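Moving in, part 5: lights and air in the Hutirside studio

2022-04-28

The lighting in the main room is finished. Last November we were still working off two floor lamps and whatever came through the glass.

Ceiling

The round spotlights are on a separate circuit from the mezzanine. I set them at 400 lux on the floor – enough for bench work, a little flat for anything else. The air conditioner hangs from the ceiling between them and reads 44 dB from the entrance on its low setting. The white pipes or ducts stay exposed, same as the beams.

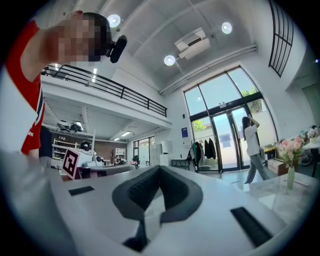 Still open

The arched entrance leaks air under the double doors. Dunne quoted a brush seal; Dekar wants to rehang both leaves. I am leaning toward the seal. The mezzanine railing needs one more coat of black.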